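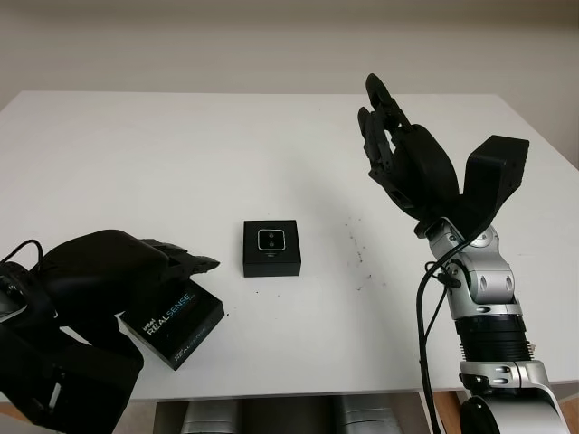
A RealSense box on the white table, set at an angle.

How to sort out all those product boxes you can't bring yourself to throw away

I love a good box. If you do too, you probably have a cupboard full of them, and no idea which ones still have anything inside. I finally tackled mine over a rainy October weekend and it was so satisfying that I wrote the whole thing down!

What you need
A clear table, plain white if you have one, as dark boxes show up beautifully against it
A pack of 200 small labels
A soft pencil and a dry cloth
One shelf, or a deep drawer

Step 1. Bring everything to the table
Work with one box at a time and leave the rest on the floor. Turn it until you find the printing. Lots of boxes carry the name on the top and again on a side, like the RealSense one, and that second name is gold – it means you can stack the box and still read what it is.

Step 2. Open it and look
Lift out every tray and flap. I found a spare cable hiding under the cardboard insert of my old Vosik lamp box, and I'd already bought a replacement. Grr.

Step 3. Keep or recycle
Keep a box if the item is still under warranty, if you might sell it, or if it travels. Everything else gets flattened. Pull off plastic windows and foam first and check what your local recycling takes.

Step 4. Label the end that faces out
Write the item, the month and the year in pencil on the label. Stick it on a plain bit of the box so you don't cover the serial number. My favourite labels are the matte ones from Plaltar, which peel off without taking the colour with them.

Step 5. Stack by size
Heaviest at the bottom, printed sides forward. Leave 2 cm at the back of the shelf so the air can move. Small boxes can go inside bigger ones, but add their names to the outer label or you'll never see them again.

Allow 20 minutes for a single shelf. Mine took far longer, as I kept stopping to read old instruction booklets (the Hesala kettle one is a delight).

Updated Oct 30, 2026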